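カーテンを洗う、丈を直す、そして一年ぶんのメモ

四月に入って最初の土曜日に、家じゅうのカーテンを洗った。去年の同じころに書いたメモが出てきたので、それと突き合わせながら、わかったことをまとめておく。自分用の記録が半分なので、細かい話が多い。

今の部屋に越してきたのは二年前で、窓は四か所ある。居間の掃き出し窓、寝室の腰高窓、台所の小窓、それから仕事部屋の窓。このうち居間だけは前に住んでいた人がレールを替えていて、ほかの三つと規格が違う。最初はそれに気づかず、ランナーをまとめて買ってきて半分無駄にした。余ったランナーはまだ引き出しに入っている。

カーテンを買うときにいちばん迷ったのは、丈ではなく幅のほうだった。レールの長さぴったりの布を買うと、閉めたときに平らな一枚の布になってしまい、ひだが出ない。店では二倍ヒダと一・五倍ヒダという言い方をする。レール幅の二倍の布を使うか、一・五倍の布を使うかの違いで、当然二倍のほうが高い。居間は二倍、寝室は一・五倍にした。予算の都合でそうしただけだが、二年使ってみると、寝室は一・五倍で足りている。朝の光がすこし端から漏れるのは、倍率よりもレールの端の処理の問題だった。

居間の幅は、両側に余裕を足して200センチで計算した。メジャーで測るときは窓枠ではなくレールの固定ランナーから固定ランナーまでを測る。これは店の人に教わった。窓枠で測ると短くなる。うちの場合は片側で指三本ぶんほど違っていた。

丈はランナーの穴から床までを測って、レースは床から二センチ、厚地は一センチ上がるようにする。レースのほうを短くするのは、外から見たときに裾がはみ出さないようにするためだ。ところが、うちの居間は床がわずかに傾いている。左端と右端で一センチ近く違う。測ったのが左端だけだったので、右の裾が床に着いてしまい、一年目はそこだけ黒ずんだ。去年のメモには「右、裾、汚れ。測り直す」とだけ書いてあった。測り直したのは今年になってからである。

寝室のレースは既製品で、商品名はセディーネ(Cedine)という。注文番号の欄に3919と書いてあるのは、引っ越しのときの領収書が残っているからわかる。二年洗って使って、ほつれはない。裾に細いおもりの入っていない型なので、窓を開けると風でよく持ち上がる。これは好みの問題だと思う。厚地のほうはグランストレム(Granström)で、こちらは裾が三つ折りになっていて重い。洗濯機に入れると水を吸ってさらに重くなり、脱水で必ず一度は片寄って止まる。

洗い方について。去年はフックをつけたまま洗濯ネットに入れた。これが失敗で、フックがネットの目に引っかかり、芯地の端を少し裂いた。今年は全部外した。外したフックは窓ごとに封筒に入れて、表に窓の名前を書いておく。四窓ぶん外すと手間はかかるが、混ざってしまうほうがずっと面倒だった。うちのフックはアジャスター式で、目盛りが窓ごとに違う。外す前に目盛りを書き写しておくこと。去年はこれもやっていなくて、全部かけてから居間だけ高さが合わず、脚立に三回上がった。

畳み方は、ひだに沿って屏風畳みにする。ひだの山と山を重ねていって、最後に細長い束にし、それを三つか四つに折ってネットに入れる。適当に丸めて入れると、出したときに変な折り目がつき、これはかけておいてもなかなか取れない。洗剤は中性のもの、水は冷たいまま、脱水は一分。以前は三分かけていたが、三分だとしわが深くなる。一分だと水がしたたるので、洗濯機から窓まで運ぶ間に床が濡れる。古いバスタオルを廊下に敷いておけばいい。

干すのは、レールにそのままかけて窓を開けておくのがいちばん楽だ。重みで布が伸びてしわも取れる。ただし先にレールを拭いておく。これを忘れて濡れた布をかけると、レールの溝にたまった黒いほこりが上端に移る。一度やると、もう一回洗うことになる。私は二年続けて忘れかけて、今年はぎりぎりで思い出した。雑巾を割り箸に巻いて溝を一往復、それで十分だった。

仕上げに、ひだを整える。乾ききる前に、上から順にひだの山をつまんで下へおろしていき、全体を束ねて、ひもでゆるく三か所しばる。一晩そのままにしておくと、開いたときに筋がまっすぐ下まで通る。店ではこれを形状記憶加工と言って追加料金を取るが、加工のない布でも、手でやれば何週間かは持つ。夏になって窓を開けっぱなしにするようになると、どのみち崩れる。

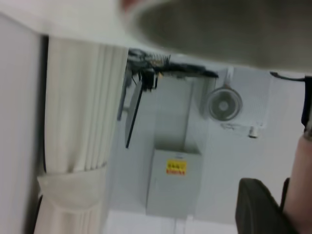
白いプリーツのカーテン。下のほうで布が寄って、ふくらんでいる。

束ね方については、知人のジョイス・ンドゥング(Joyce Ndung'u)さんに教わったことがある。彼女は以前、ハスタム(Hustham)という小さな仕立て屋で縫い物をしていて、いまは自宅で直しの仕事を受けている。タッセルで腰のあたりをきつく締めると、しばった跡が横に残って、下ろしたときに段になる。締める位置は裾から三分の一くらいのところで、指が二本入るくらいのゆるさにする。そう言われてから、タッセルをひと回り長いものに替えた。替えてからは、横の段は目立たなくなった。

丈直しも、去年までは彼女に頼んでいた。今年は自分でやってみた。居間の右の裾を一センチ上げるだけなので、できると思ったのである。結果から言うと、できたが、時間は思ったよりかかった。

手順を書いておく。まず元の三つ折りをほどく。リッパーで一目ずつ切っていくと遅いので、四目おきに切って、反対側の糸を引き抜いた。途中で二回ほど布まで引っかけそうになった。ほどいた折り目にはアイロンをかけて平らにする。古い折り筋は完全には消えない。霧吹きをしてから当て布をして押さえると、だいぶ薄くなる。

次に床からの高さを決める。これはテーブルの上で測らずに、一度レールにかけて、その場で印をつけた。床が傾いているので、左と真ん中と右の三か所で床から一センチのところに待ち針を打ち、布を下ろしてから三点を線でつないだ。まっすぐの線にはならず、右へ行くほどわずかに上がる。テーブルに広げると斜めに見えて不安になったが、かけてみると床と平行になっていた。

縫うのは手でまつった。ミシンは持っているが、厚地の三つ折りの角のところで針が進まない。まつり縫いで右の一枚ぶんを縫うのに、夕方の四時に始めて七時すぎまでかかった。途中で夕飯の支度をしたので、その時間も入っている。糸は布より少し濃い色を選んだ。薄い色だと浮いて見える。これもンドゥングさんの受け売りだ。

仕上がりは、近くで見ると縫い目の間隔がそろっていない。立って見るぶんにはわからない。一センチのために半日使ったことになるが、頼むと往復で二日、引き取りの時間も合わせなくてはいけないので、来年も自分でやると思う。

台所の小窓のことも書いておく。ここは油がつくので、レースではなくカフェカーテンにしている。つっぱり棒に通すだけの短いものだ。二か月に一度は洗うことにしていたが、実際に洗ったのは去年は三回だった。生地はサヌラ(Sanura)という店のはぎれで、レジで453円だったのを覚えている。安いから汚れたら替えればいいと思って買ったのに、柄が気に入ってしまい、結局ずっと洗って使っている。色は買ったときよりずいぶん落ちた。

つっぱり棒は、冬の間に一度落ちた。朝、流しの中に棒ごと落ちていて、布が水を吸っていた。壁紙の表面で滑ったらしい。端のゴムを外して拭き、滑り止めのシートを小さく切って挟んだところ、その後は落ちていない。シートは引き出しの底に敷くもので、白を使えば目立たない。

仕事部屋の窓は北向きで、カーテンがいちばん傷まない。日に焼けないせいだろう。そのかわり、冬は結露で裾が湿る。一月に裾の裏側に小さな黒い点が出ているのを見つけて、酸素系の漂白剤をぬるま湯に溶かして浸けた。二時間でほとんど消え、二つ三つだけ薄く残った。残ったぶんは裏側なのでそのままにしてある。予防としては、朝いちばんにカーテンを開けて、窓の下側の水を拭くしかない。ワイパーのような道具も試したが、サッシの角に水が残るので、最後は布で拭くことになる。それなら初めから布でいい。

費用についても去年のメモがある。洗濯に出すと一窓ぶんでもそれなりの額になり、四窓を出すのはためらう。家で洗えば洗剤と水の分だけで済む。ただ、厚地を四枚洗うと洗濯機を最低でも四回回すことになる。朝の八時に始めて、最後の一枚をかけたのは午後の二時だった。その間、家の窓はほぼ全部開いていて、四月とはいえ寒かった。来年は上着を着てやる。

それから、レールのすべり。掃除のあとにシリコンのスプレーを少しだけ吹いておくと、開け閉めが軽くなる。油のスプレーはほこりを呼ぶので使わない。布をかける前に吹いて、乾いた布で一度拭き取っておく。居間のレールは去年まで真ん中あたりで引っかかっていたが、これで通るようになった。引っかかりの原因は、継ぎ目のところのねじが少し浮いていたことで、ドライバーで締めたら半分直り、スプレーで残りが直ったという感じである。

寝室の光漏れは、レールの端にリターンという曲げの金具をつければよくなるらしい。端の布を壁まで回り込ませるものだ。賃貸なので壁に穴を開けたくなくて、いまのところは、いちばん端のフックを壁側の古いねじに引っかけてごまかしている。前の人のねじが残っていた場所で、高さもちょうどよかった。朝の五時台に目が覚めることは減った。

来年のために、忘れそうなことを並べておく。フックの目盛りを先に写す。レールを先に拭く。脱水は一分。居間の右の丈は直したので、もう触らない。台所の布はそろそろ薄くなってきたので、似た柄があれば買う。タッセルの予備は寝室の棚の上の箱に入っている。余ったランナー19個も同じ箱に移した。使う予定はない。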